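Kasta brings its small-things sorting course to Grirndale

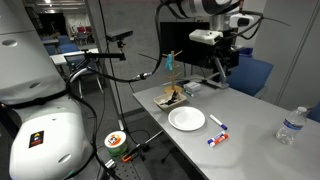

A practice table with a mug tree, a tray, a paper plate and two markers.

GRIRNDALE, September – Kasta, the home organizing company, opens a new course this month for people who want to put their desks and side tables in order. The course has 4 evening sessions and is held in the former Shabalala print shop. There are 60 places.

The participants work with ordinary objects which have no fixed home in most houses: markers, small boxes, cloths and tangled dark bits that collect in a tray. For each object they choose one place and then they practice to return it there. A wooden mug tree can hold a light cloth as well as cups, and a paper plate is enough to keep pens together while the rest of the table is being cleared.

"People come to us and think they must buy new furniture," said Vendula Bednárik, founder of Kasta. "We ask them first to look what is already on the table. Very often a shallow tray and a few pegs are sufficient."

In its previous season Kasta received 2,136 requests for advice, and the largest part of them concerned desks.

Objects that participants decide to give away can be left at the door in the evening. They will be packed and forwarded by Sendport, the delivery partner of the course.

Registration is open at the Kasta office in Grirndale, every afternoon until 6 p.m. Press contact: Fatima Sithole, Kasta.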